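Course notes, Unit 6: Failures in two-arm handling work
Last updated: November

These notes go with the third lab meeting. Please read them before you touch the cell, also if you were present when we had the fault.

The work is simple to explain. One arm takes a small item, the other arm receives it, and the item goes to its place. We call this the handover. Most of our trouble comes in the handover, as two machines must agree on one moment. If the giving hand opens too early, the item falls. If it opens too late, both hands pull, and the force goes into the wrists.

In our case it was the second kind. The receiving hand closed, the giving hand did not open, and the right arm continued its path for a short time before the force limit stopped it. The log had 1,288 lines for this one trial, and the important warning was on line 104. I would like you to read the log from the top and not from the last error. The last error only tells you that the arm stopped.

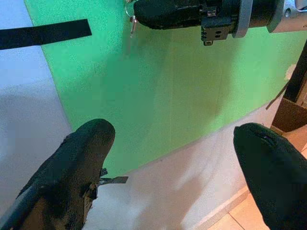 Fig. 1. Padded fingers. Note the torn covering on the left one.

Worn padding changes two things. The finger becomes thinner in one place, so the closing position is no longer the same, and the friction is no longer the same. The controller knows neither. Our rule in the Nyaga cell is now to check the padding at every start and to write the result in the lab book, also when the result is "no change". A loose strand can also catch on a clip or a ring, and then an open command does not mean a free item.

The second point is the space where the arms move. Before enabling, look at the floor and the walls inside the reach, and follow each cable with your eyes along the whole arm. A cable which hangs in a loop can be pulled tight by a wrist rotation — the software does not know about it.

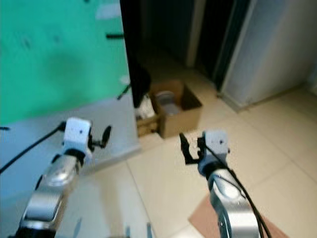
Adhiambo Rotich

For the stop procedure I ask you to learn this order by heart. Press the stop. Say "stopped" in a loud voice. Wait for the answer of your partner. Only then go near the arms. Do not pull an item from a closed gripper by hand, because the stored force can be released to your fingers. After a stop, we restart with speed limited to up to 70 percent, and we return to full speed only after the handover passes without a warning.

For the report, describe the state of both hands separately. "The gripper failed" is not enough. Write which hand was commanded to open, at which log line, and what position it reported afterwards.
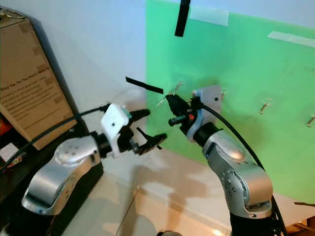 Salim Rweyemamu objected in the discussion that a padding check by eye is too weak, and that the controller should compare the closing position with the value of the first day and refuse to start if the difference is too big. I agree with him in principle. We will try it in Unit 7, but the check by eye stays.

Homework: read log lines 53 to 104 and mark the first place where you would have stopped the trial.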